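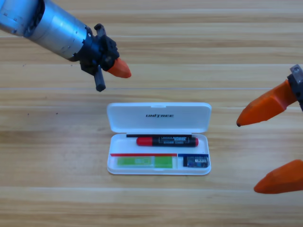
有位买家来信说，涂了硬蜡油的桌面以后就不用管了，广告上是这么写的，问我们店里为什么反而劝人买小罐。我们的回答是：广告写的那句话，我们没有在任何一张天天用的桌子上看到它成立过。油类涂层都要补，区别只在补得勤不勤、补起来麻不麻烦。Hornari 硬蜡油也一样。它在我们货架上摆着，说明我们觉得它值得卖，可罐子背后那几行字，有些得打个折扣来读。

首页　木器养护　油与蜡　砂纸垫块　旧货处理　运费说明

Hornari 木桌面硬蜡油（哑光，透明）

适用：室内实木桌面、工作台、搁板、柜台面
不适用：户外木件、已有聚氨酯漆膜的家具、贴纸面的板材、地暖上的地板
供货：Geketis 木器养护
本页最近一次修改：7月7日

它是什么

植物油加硬蜡，再加溶剂和催干剂。油往木头里走，蜡留在表层，干了以后摸得到木纹，没有漆面那层壳。这个类别的产品大同小异，配方表上排前几位的东西都差不多，谁家要是告诉您有独门的渗透技术，请他把成分表拿出来看看。Hornari 的宣传册里写了“深层滋养”四个字。木头砍下来就不再吃东西了，没有什么可滋养的。油进去填住一部分孔隙，水就进得慢一些，作用就是这么个作用。

颜色上，“透明”是指罐子里没加颜料。涂上去木头还是会变深，浅色的木头会偏暖，深色的木头像刚用湿布抹过。想让浅色木头保持刚砂光时那种发白的样子，这一款做不到，带白颜料的那一款能接近一点，但孔眼粗的木头会把白颜料存在孔里，近看是一点一点的。请务必先在桌子背面试一小块，干透了再看。湿的时候每一种油都好看。

厂家说的和我们看到的

用量。厂家标一升可涂27平方米。这个数我们怀疑是在砂得很细、木质很密的板上涂一遍得出来的。松木、橡胶木、旧橡木都比这费油，端面尤其费，像海绵一样往里吸。买之前按厂家的数打个对折来估，宁可剩一点。剩下的油倒进小玻璃瓶，装满，拧紧，少留空气，还能放些时候；留在大罐子里只剩个底，很快就结皮。

耐磨。宣传册上有一句“通过2,000次擦拭测试”。我们去信问过，用什么布、压多重、湿擦还是干擦、擦完以后怎样算通过，回信附了一份更漂亮的宣传册。所以这个数在我们这一页上只作转述，您不必拿它去和别家的数字比，别家的多半也没写清楚是怎么擦的。

干燥。罐上写24小时可轻度使用。夏天通风的屋子里，这话大体站得住。冬天、阴雨天、地下室，或者涂厚了，就别信。手背贴上去还发黏，就是没干，继续等。轻度使用的意思是可以放一本书，洒水、放热锅、压重东西都还早。味道散尽比表面干透慢得多，卧室里的家具最好搬到别处涂。

防水。能挡住一杯水洒出来之后您去找抹布的那段工夫。杯底一圈水放过夜，照样留印。酱油、红酒、浓茶停得久了也留印，醋和柠檬汁会让表面发乌。要一张随便泼、从来不用理的桌子，请买漆面的，或者干脆买石头的，我们不卖那个，但话得说在前头。

防烫。请用隔热垫。关于防烫我们就说这一句。

“食品级”。这个说法在木蜡油行业里用得太滥。厂家提供的文件讲的是干透以后的涂层，没干的时候里面有溶剂，不能碰食物，也不要让孩子摸。砧板和木碗我们不推荐用这一款，用专门的矿物油或者核桃油更省心（对坚果过敏的人家请避开后者）。

怎么涂

旧涂层先去掉。往上滴几滴水，水珠老是鼓着不动，说明还有漆或者蜡，油进不去，涂了也是浮在上面，过几天一抠一条。砂到手摸着平顺就可以停，砂得过细反而把孔磨死，油吃不进。顺着木纹砂，横着砂出来的道子平时看不见，一上油全显出来。拼板的桌面注意看拼缝，缝里残留的胶不吃油，会留下浅色的一条，要趁砂的时候刮干净。

灰用吸尘器吸，再拿微潮的布抹，晾干。粘尘布有的带蜡，别用。

罐子打开后搅到底，不要摇。沉底的是哑光粉，不搅开，头几块板是亮的，后面的是哑的，到时候您会来信说我们发错了货。

涂2遍。第一遍用无绒布或者短毛刷，薄薄抹开，等一会儿，把没吃进去的全部擦掉。这一步最容易偷懒，表面还湿着亮着的时候看起来很美，就舍不得擦。留在上面的油不会变成更好的保护，只会变成一层擦不净的黏膜。等干透，用细的百洁布轻轻过一下，把竖起来的木毛蹭掉，再抹第二遍，比第一遍更薄。第三遍没有必要，我们试过，除了更容易发黏，看不出别的变化。

背面也抹一遍。只涂正面的薄板容易翘，厂家的说明书里没提，大概是怕您觉得用量太大。

擦过油的布

这一条请认真看。浸了干性油的布揉成一团会自己发热，会起火。用完立刻摊平，放到室外晾到发硬，或者泡进水里，装进带盖的金属罐，再按当地规定丢弃。不要团着扔进垃圾桶，不要塞进工具箱，也不要丢在木屑堆上。罐身侧面有同样的警告，字小得需要找，我们已经向厂家提过意见，从十月那一批货开始据说会放大。到货以后我们再看。

和别家的比一比

店里常被拿来比较的是 Clultedness 牌的木蜡油。它便宜，干得慢，气味重一些，涂出来稍微偏黄。在储物架、抽屉里板这些不见光也不挨磨的地方，看不出它差在哪儿，多花钱买 Hornari 没有道理。放在餐桌上，Hornari 的表面硬一点，杯子拖过去留下的亮痕少一点。差别是有的，没有价格差得那么大。

还有一种叫 Assefa 的蜡膏，很多人拿它当底层涂，效果不好。它是用来最后打一层光的，单独用的话挡不住水，上面也再吃不进油。先打了蜡膏又想改涂硬蜡油的，得全部擦掉重来，很麻烦。请先想好顺序。

至于论坛上常说的“随便买瓶熟亚麻油，效果一样”，我们也不全反对。做小件可以，花的时间长，表面软，容易沾灰。愿意慢慢来的人不妨试试，反正我们两样都卖。

日常怎么擦

微潮的布，擦完再用干布抹一遍。不要用带漂白成分的清洁剂，不要用魔术海绵，那东西是极细的磨料，擦几回就把蜡层擦没了。厂家配套的清洁液我们也进了货，老实说，一点点中性洗洁精兑水，看不出有什么不同。想买的可以买，瓶子确实好看。

什么时候补油，别看日历，看水。洒上去的水不再收成珠子，很快摊开把木头洇深，就该补了。只补磨得厉害的地方也行，轻轻砂一下，抹开，擦净，边缘往外带一带就接上了。这是油比漆强的地方，也是我们愿意卖它的主要理由。漆面坏了一块，往往要整面重做。

买多大的罐

第一次用，买最小的。一张普通书桌涂完通常还有剩。大罐单价是低，但开过罐的油在一般人家里能放到下次用的很少，结成一整块以后就一分钱也省不下来。按用量换算很合算的东西，常常是给作坊准备的。

退换

没开封的可以退，运费自理。开过的不退，颜色和想的不一样也不退，所以才反复请您先试背面。罐口有压痕但不漏的，不影响使用，介意的请收货时就告诉我们。冬天运输途中受冻后可能变稠，放在室温里慢慢回暖，不要架在炉子上加热，里面有溶剂。

读者留言

读者一：按说明擦了又擦，还是有一块发黏。后来想起来那块是最后涂的，天黑了没看清就收工。用布蘸新油揉一揉再擦掉，好了。页面上应该把这个办法写上去。

店方回复：刚黏住没多久的可以这样救，放了很久、已经结硬的不行，要砂掉。我们补进说明里。

读者二：卖东西的把自己的货说成这样，我倒有点不放心了。是不是想让我买贵的那款？

店方回复：贵的那款我们也是这个看法。

读者三：胡桃木桌面，用到现在，水印有两处，一处是花瓶，一处不知道怎么来的。补油以后花瓶那处淡了，没有全消。总的来说满意，就是哑光的地方手肘老蹭，会慢慢变亮，这个没人提。

读者四：一升27平方米，我家的旧松木连一半都没涂到。看了这一页才知道该打对折，可惜是买完才看的。

读者五：请问竹的桌面能用吗？

店方回复：能，但竹子吃油很少，抹得要更薄，擦得要更勤。有些竹板出厂时已经上过漆，先滴水试。

读者六：清洁液那一段我同意。瓶子现在拿来装浇花的水。

上一件　下一件　回到油与蜡　联系我们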